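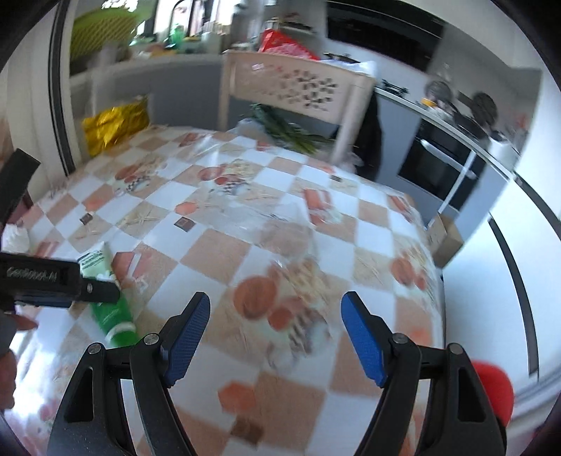

La estafeta de Parinano vuelve a abrir (y yo ya he ido a hacer cola)

Marzo - Redacción local

Pues ya tenemos estafeta otra vez. Después de 5 meses con la persiana bajada, la oficina de correos de Parinano abrió ayer a las nueve de la mañana, y cuando llegué, a las nueve y diez, la cola daba la vuelta hasta la farmacia. ¡Para comprar sellos! Yo llevaba una carta para mi tía y un paquete que tenía pendiente desde Navidad, así que me puse al final y a esperar como todo el mundo.

La novedad es que el servicio ya no depende de la oficina de Multard. Hasta ahora, si te dejaban un aviso en el buzón, te tocaba coger el autobús, bajar hasta allí y rezar para que no hubieran cerrado - a mí me pasó dos veces con el mismo certificado. Ahora los avisos se recogen aquí y los paquetes se guardan 24 días antes de devolverlos.

También han puesto 118 apartados postales nuevos en el vestíbulo, con acceso desde las siete de la mañana. El alquiler lo lleva la empresa Vorner, la misma que se encarga del reparto en el valle, y en la ventanilla me dijeron que la mitad ya estaban pedidos antes de abrir. Me lo creo, la verdad: en la calle Nkosi hay portales donde las cartas acaban encima del radiador y cada vecino busca la suya. 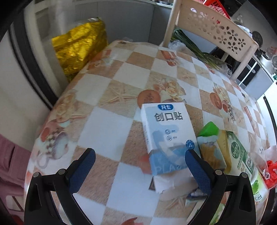 Lo que no me convence tanto es el horario. Por la tarde solo abren hasta las cinco, y quien trabaje fuera del pueblo lo va a tener complicado. Pregunté si pensaban ampliarlo y me contestaron que primero quieren ver cómo va la primavera. En el barrio ya circula una hoja pidiendo que abran hasta las siete, con 599 firmas la última vez que la vi, en el mostrador de la panadería.

El reparto a pie sigue igual, por la mañana, y el buzón amarillo de la plaza se vacía ahora dos veces al día, a las once y a las cuatro. Mi paquete salió en la segunda recogida - o eso pone en el resguardo - y la carta va de camino con un sello de pájaros bien bonito, que por cierto se estaban acabando.

Contacto | © Todos los derechos reservados | Volver arriba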